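Plisbridge Home Forum > Kitchens > Countertops and surfaces

Speckled or plain for a small kitchen?

gezer74
We're redoing a galley kitchen and have to pick a countertop by Sunday. Down to two quartz options, a plain dark gray and a white with gray speckle. The quote from Irico is the same either way. The kitchen gets one window's worth of light and we cook every night. Which one would you live with?

tilebythesea
Speckle. I had solid dark gray in my last place and wiped it all day long. Flour, water spots, fingerprints, everything showed. A busy pattern forgives you.

mudroom30
Disagree. A busy pattern hides crumbs, and then you put your sleeve in them. I'd go dark and buy a decent microfiber cloth. Also, white speckle next to white cabinets can look like a school cafeteria. What color are the cabinets?

gezer74
Cabinets are white, flat front. Floor is oak.

drirach_fan
Pattern size matters more than color. Tight speckle reads as plain gray from across the room. Big blotches stay busy at any distance. 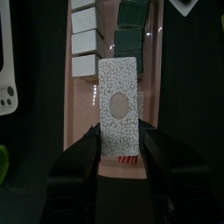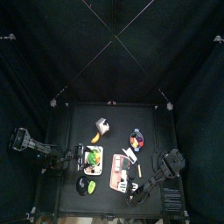
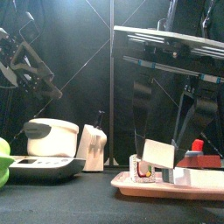
Gray-on-white speckle in the first one, dark tabletops in the other two.

tilebythesea
That blotchy one is close to what I have now, and I like it. I wouldn't want it up the wall too, though. Keep the backsplash plain.

mudroom30
White dishes do look good on a dark top, I'll say that again. With white cabinets you need something to break it up.

gezer74
The backsplash is staying, plain white tile. My worry with dark is the window. It faces north and the room is gloomy by 4 in the afternoon.

drirach_fan
Then put the money into under-cabinet lights first. Ask Irico for a bigger sample too. Mine was the size of a playing card and told me nothing. I borrowed a larger one from the Drirach showroom and left it by the sink for a few days.

gezer74
Didn't know you could borrow them. I'll call in the morning. Lights weren't in the budget — the top alone is $1,227 installed — but I'll price them.

mudroom30
Get the sample in both colors and spill coffee on them.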